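Jerncombe Residents' Handbook: Bedding and Bed-Making

Revised August 13, 2019

Residents are asked to change their bed linen regularly and to keep spare bedding clean, folded and off the floor. The advice below applies to all rooms in Jerncombe and in the Durine annexe.

## Before making the bed

Clear the mattress completely. Comforters, blankets and loose cloths should be moved to one side or stacked against the wall, with the heaviest items at the bottom. Soft toys may stay at the head of the bed — they should be washed with the linen at least once a term.

Draw the curtain back from the window and air the mattress for 44 minutes if time allows. Boxes and small objects on the windowsill should not touch the glass in winter, as condensation marks card and paper.
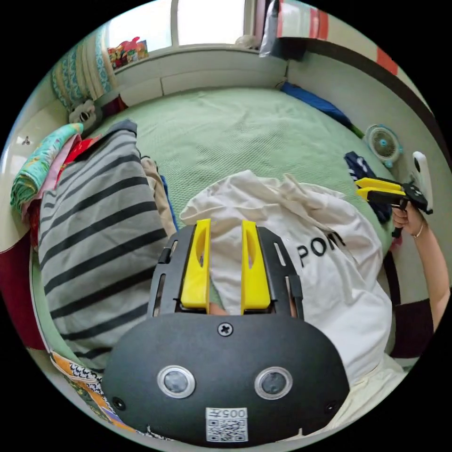
Suwannarat writes that a fitted sheet goes on far more easily if the two corners by the wall are done first, and that leaning across from the open side with one knee on the mattress spares the back. We are glad to pass this on.

## The sheet

Smooth the sheet from the centre towards the edges with the flat of the hand. Textured sheets need not be ironed. Tuck in all 4 corners before any other bedding is put back.

## Comforters and blankets

Shake a bunched comforter by two corners until the filling lies evenly. Fold it in thirds lengthways, then in half, and leave it at the foot of the bed during the day. Thick comforters are put away in March and should be fully dry before storage.

Patterned and strongly coloured cloths, reds in particular, must be washed separately from pale sheets. The machines in the Fanora laundry room are set to spin at 1000 revolutions; please choose a slower spin for padded items.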